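影子小问答，第2期。赶着写的，有错别字请圈出来寄给我。

上期问“彩虹有没有背面”，答案放在最后。这期讲影子。先准备好：手电筒一只，橡皮一块，白纸一张。
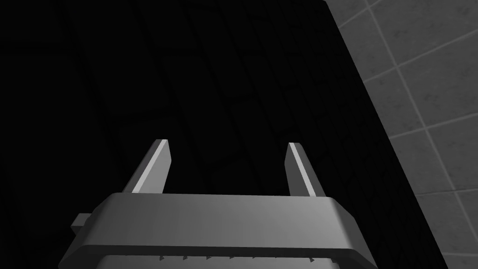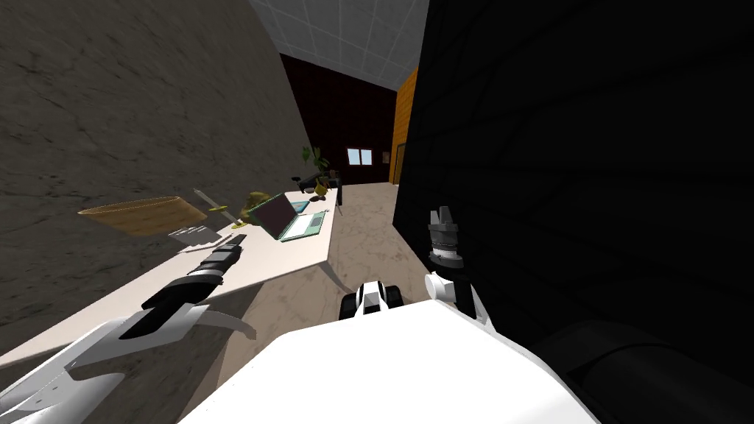
影子是什么？是光没到的地方。光走直线，碰到挡路的东西，不会自己拐个弯绕过去（很细很细的地方会拐一点点，以后再讲）。被挡住了，后面就少了一块光，那块就暗。不是黑颜料，摸不到，也擦不掉。影子落在什么上面也要紧。浅色的面上最好认，像第二张图，夹爪底下那块黑影，落在浅色桌面上，一眼就看见了。换成黑桌布呢？影子照样有，可是黑对黑，难找。所以叫你们准备白纸。

## 影子为什么有长有短

看光从多高的地方来。

太阳低，影子长。早上、傍晚都是。太阳高，影子短。中午前后最短。

Flaltgate有座老钟楼，高34米。二月里有一天中午我去量它的影子，比楼还长，一直拖到面包店门口。夏天中午再去，短短一截，缩在墙根。楼没变，是太阳的高度变了。

自己试：橡皮竖起来，手电筒放低，贴着桌子照。影子长长一条。慢慢把手电筒举高，影子就往回缩。举到正上方，几乎没了。

## 影子的边为什么毛毛的

太阳不是一个小点，是一个大圆盘。有的地方，圆盘被挡住一半，还有一半照得到。那儿就不全黑，灰灰的。

全黑的那块叫**本影**。
灰的那圈叫**半影**。

手靠近墙，影子边很清楚。手离墙远一点，边就糊了。晚上开着台灯试试，灯罩越大越糊。

## 一个东西能有两个影子吗

能。两盏灯就行。每盏灯各管一个。两个影子叠在一起的地方最暗，因为两边的光都没到。足球场晚上开灯，球员脚下常常好几个影子，朝不同方向，像花瓣。

## 影子一定是黑的吗

不一定。拿一盏红灯、一盏绿灯，一起照白墙，把手伸进去。红灯被挡住的地方，只剩绿光，影子看起来是绿的。另一个是红的。要是没有彩灯，手电筒蒙上彩色玻璃纸也可以，用皮筋扎好，别用胶水。

雪地上的影子有点发蓝。太阳照不到那里，可是蓝天的光照得到。

## 最大的影子

山也有影子。Tisadard山高3413米，日出时爬到顶上往西看，山影伸得老远，盖住田、盖住河，而且常常是尖尖的三角形。山明明不是三角形的！影子拉得太长，远处看着越来越窄，就成尖的了。跟铁轨往远处看会并到一起，一个道理。

还有更大的。地球的影子。每天傍晚太阳下山以后，背过身看东边，天边贴着地有一条灰蓝色的带子，那就是。它越升越高，天就黑了。月亮走进地球的影子里，就是**月食**。反过来，月亮的影子落到地球上，站在影子里的人看见的是**日食**。

> 注意！！看日食一定要用专门的日食眼镜，和大人一起。普通墨镜不行。平时也不要直接盯着太阳看。

## 动手做：影子钟

1. 纸板中间插一根铅笔，尖朝上，竖直。
2. 放到院子里整天有太阳的地方，别挪。
3. 每过一个钟头，沿着影子画一道线，写上几点。
4. 第二天出太阳再看，影子走到哪道线，就差不多是几点。

风大的话压块石头。上回Idstead的Bello Nwankwo小朋友来信说，画到下午三点，纸板被猫坐了。重画吧。

他还问：影子会走，那它跑的多快？嗯，看铅笔多长，也看季节。铅笔越长，影子尖儿跑得越快。你们可以量一量，每个钟头影子尖儿挪了几厘米，早上挪的多还是中午挪的多。

## 上期答案

彩虹没有可以绕过去看的背面。你要背对太阳才看得见它，你走，它也跟着挪。上期收到31封信，答对的名字下期登，这期版面不够了。

下期讲回声。先去找一面大墙，再见！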